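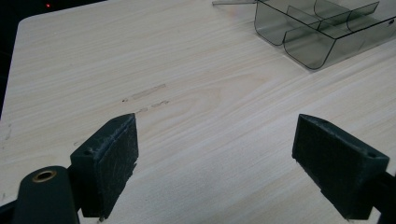
Trinda says its streaming arm will turn a profit by August, and I don't buy a word of it. They bought the whole Norklow film library, 161 titles, and have put up 3 of them. I read the press release twice at a pale wood table, wavy grain and all, and the grain had more direction than the business plan.
– plivley_fan

Search titles, people, threads

Which 3? I can only find two, and one of those is dubbed.
– reelcounter

Two features and a concert film. The concert film is under Music for some reason.
– plivley_fan

I think you're being unfair. Rights take forever to clear. Plivley needed 8 months to get its back catalog online and now everyone praises them for it.
– mohamedi_row3

Plivley didn't promise a profit in the meantime. Also, who is "everyone"? Their app still logs me out between episodes.
– oldprojector

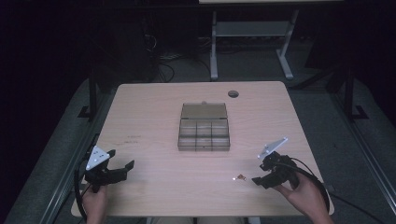 3 min read

Okay, mohamedi_row3, say the rights are slow. Then why announce the price increase first? You don't charge people for films you can't show yet. My guess is they wanted the library on paper so the company looks bigger to a buyer.
– plivley_fan

That's a guess, though. You said the same about the Mohamedi theater chain and it never got sold.
– mohamedi_row3

It closed half its screens. I wouldn't call that a win for your side.
– oldprojector

The screens closed because the leases ran out. Different thing. I used to go to the one downtown and it was full most nights.
– mohamedi_row3

Full on discount nights, maybe. Does anyone have the actual subscriber numbers for Trinda? The release only gives "households reached," and that could mean anybody who saw an ad.
– reelcounter

They stopped publishing them last year. Draw your own conclusions – I canceled mine.
– plivley_fan

I'm keeping mine until August. If the Norklow westerns aren't up by then I'll cancel too.
– mohamedi_row3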